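Reading time: 7 minutes

Tillman Toy and Book Library
Minutes of the June meeting, held in the long room at Skerkon House

Present: Mavis Schumacher (chair), Ankit Grewal, Xiomara Begay, Ermira Karagiannis (taking the minutes)
Apologies: Tavion Ferreira, who sent a very full note by way of Ankit

1. Welcome

Mavis opened the meeting at 6.30 pm and thanked everybody for coming out in such heavy rain. She had brought a lemon cake, which was cut straight away, and so the first few items were taken with rather a lot of crumbs about. She also wished it recorded how much nicer it is to meet in the long room than in the upstairs corridor, where we spent most of the spring with our knees knocking together.

2. Minutes of the last meeting

These were read and agreed, with one correction from Xiomara. Under item 5 the minutes said that the jigsaw evening had been "quiet". She felt this was a little unfair to the families who came and stayed right to the end, and asked for it to read "quiet but friendly". Agreed with pleasure.

3. Matters arising

The key to the side door. Ankit now has a spare, and it works if you lift the handle as you turn. He will put a note of this on the inside of the cupboard.

The leaflet. Xiomara has had 200 printed and has already left a good many at the health centre and the swimming baths. She was pleased with the colour, which came out a softer green than it looked on her screen. Mavis asked whether the opening hours were the summer ones. They are.

The letter from Hevero about the carpet tiles. Ermira has replied, thanking them for the offer and saying that the grey carpet we have in the long room will do us very well for the time being. It is hard-wearing and doesn't show much. We may come back to them about the entrance, where people come in with pushchairs.

4. The long room and the tables

We spent a happy while on this one. The room has been in use since we moved down, and Ermira had gathered up people's thoughts about how it is working.

The general feeling is that the white tables are a great success. A plain white top is kind to the eyes when you are checking a toy over, and loose threads and bits of fluff show up on it in a way they never did on the old brown ones. Xiomara said she had been able to get through a whole box of soft toys in one sitting without a headache, which she couldn't have said last winter.

There was some talk about the way the tables are pushed together. At present the second one meets the first at a slight angle, leaving a thin gap between them. Ankit would like to see them squared up. Mavis rather likes the angle, as it lets two people work without bumping elbows. It was left that whoever is setting up may please themselves, so long as small parts are kept well away from the join.

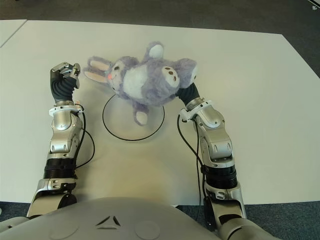 Which table should be used for checking the soft toys?

The larger white one, with the second table kept clear for toys that have been passed and are ready to be bagged.

Ermira will write that into the setting-up sheet, as it had come up more than once and it is easier to have it down in black and white. She will also add that the tables want wiping before the session as well as after it. Tavion's note made the same point, with some feeling, after a cup of blackcurrant squash was left overnight.

5. Soft toys

Xiomara gave her report, and it was a cheerful one. There are now 48 soft toys in the lending stock, which is more than we have ever had, and the new purple bunny is already much admired. It has pale pink in its long ears and little paw prints on the soles of its feet, and Mavis said that if she were four years old she would not be giving it back. Xiomara has it down in the register as "Lavender rabbit, fluffy" and it will go out on loan once it has had its check.

This led on to the check itself. Xiomara went through how she does it, for the sake of anybody covering for her over the summer. She begins with the face – eyes and nose, a gentle tug on each – and then feels along the ears and down the limbs for any seam that gives. After that she turns the toy over and looks at the back and the feet. Long fur needs parting with the fingers, as a split seam can hide underneath it for months. If there is a label she reads it for the washing instructions and copies them on to the loan card. The whole thing takes her a few minutes a toy, longer if she gets fond of it.

Ankit asked about toys that come in with no label at all. Xiomara treats these as hand wash only and dries them flat on a towel. Mavis remembered a bear that had gone into a tumble dryer some years ago and come out a very different shape, and we were all sorry for the bear.

It was agreed that:

– every soft toy is checked on coming back, even if it has only been out for a weekend
– anything with a loose eye or nose goes into the mending bag at once and isn't put back on the shelf
– the mending bag goes home with Mavis at the end of each month
– Xiomara will show Tavion how the register works before she goes away

Mavis said she would be glad of some lilac thread if anybody has a reel at the bottom of a workbox. She has every shade of brown known to science and nothing at all in the purples.

6. The play kitchen and the tidying-up game

Ermira reported on the new shelf of play kitchen things, which has been put together from gifts and from the Dremora sale. The plates and cups have gone out nearly every session. The pans have been less popular, and she wonders whether the little ones simply can't see them where they are. Ankit offered to bring them down a shelf.

She then told us about the tidying-up game, which she has been trying with the under-fives and which has gone down very well indeed. You put out a bowl and a soft toy, and the child gives the toy its dinner, then clears the bowl away, then puts the toy to bed in its box. It sounds like nothing much when written down, but the children will do it over and over, and they go home having practised putting things back where they came from. Two of the parents have said they now play it at teatime.

A wide, shallow bowl is best for this, as small hands can get round the rim and a soft toy can be propped up beside it. Deep ones tip over.

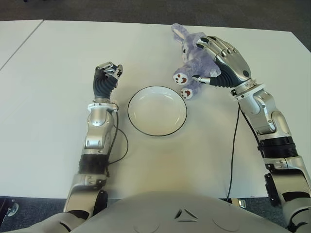
She would like to have the game ready to borrow as a set, so that a family can take it home in one bag with a card explaining how it goes. Mavis thought this a lovely idea. Ankit asked, quite reasonably, what would happen when the bowl came back and the toy didn't, and after some discussion it was settled that the set will count as one loan, with each part written on the front of the bag. Ermira will make up two sets to start with and we'll see how they are liked.

There was a short detour here on the subject of whether a toy needs a blanket as well. Xiomara was strongly for it. Ermira felt it was one more thing to wash. We left it with Ermira, who said she would sleep on it, and everybody groaned.

7. Storage and packaging

Tavion's note dealt mostly with this, and Ankit read it aloud. Tavion would like us to think about how the boxes are kept, now that there are more of them. He has three suggestions. The first is that like should go with like, so that anybody who wants a box of a certain size can put a hand straight on it. The second is that boxes should be stacked with the heavier ones lowest. The third is that nothing at all should be stood in front of the shelves, even for five minutes, as five minutes has a way of turning into a fortnight.

All three were warmly agreed. Mavis said the shelves look better than they have for a long while and asked that Tavion be thanked for the hours he has put in, and the meeting was very glad to do so.

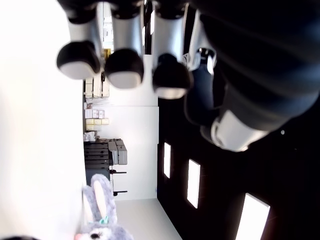 Stacked boxes on the storage shelf in the long room, with the printer or copier beside it.

Xiomara asked whether we might start saving clean boxes from home again. Ankit was a bit wary, remembering the year of the cereal packets, but it was agreed that good firm ones are welcome if they are folded flat and handed to Tavion in person. Please don't leave them on the step.

Paper. Ermira asked people to let her know when they open the last packet, so that she can order before we run out. She would also be grateful if loan cards could be run off in batches of 20, as odd ones tend to go astray.

8. Money

Mavis gave a short report. The cake stall at the Skerkon House open afternoon did nicely, and the fees for the quarter are in. The one large bill still to come is for the insurance. She would like to put a little by for new jigsaws in the autumn, and nobody objected.

9. Summer opening

We'll keep to the usual hours until the schools break up and then open in the mornings only. Ankit will cover the first fortnight with Tavion, and Ermira the second. Xiomara is away for part of it, visiting her sister, and asked for it to be noted that she will be reachable by telephone but would prefer not to be asked about the register while she is on the beach.

10. Any other business

Ankit has been asked by the playgroup at the chapel whether they might come and choose toys together, with about a dozen children. Everyone was in favour. He will suggest a morning, and Mavis will bring biscuits.

Ermira has found a single small red wellington boot under the coats. It has been put on the windowsill in the hall.

The meeting closed at 8.15 pm. The next will be in the long room again, at the same time, and Xiomara is bringing the cake.

Actions

Ankit: note about the side door key; bring the play pans down a shelf; reply to the playgroup
Ermira: setting-up sheet; two tidying-up game sets; paper order
Mavis: mending bag; insurance
Xiomara: register with Tavion before the holiday; remaining leaflets
All: lilac thread, please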